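4.2 Grip checks before a run

1. Stop the arm and set the speed limit to 19 percent.
2. Close the gripper on the sealed edge of the pouch. Keep the fingertips together and the strip upright between them.

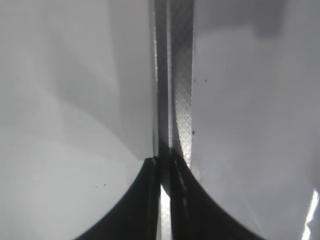

3. Hold for 3 seconds, then open. Reject any pouch with a torn seam.
4. Change to the cup program and lower the grip force to level 2.

CAUTION: Keep hands outside the marked area whenever the drive is on.

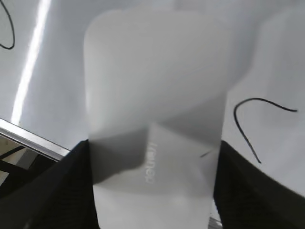

Site rules at Sirgate require a new grip check after every change of part. Log the force level and the program number. Thin plastic cups need a finger on each side, with the lower half held and the wide upper part left free. If the wall buckles, stop and go down one level.

Note: Repeat the check after 36 cycles.

Inddale Handling Guide | Contact support | Back to top

Comments
Level 2 was too much for our cups. We run at 1.
Does step 3 apply to paper pouches too?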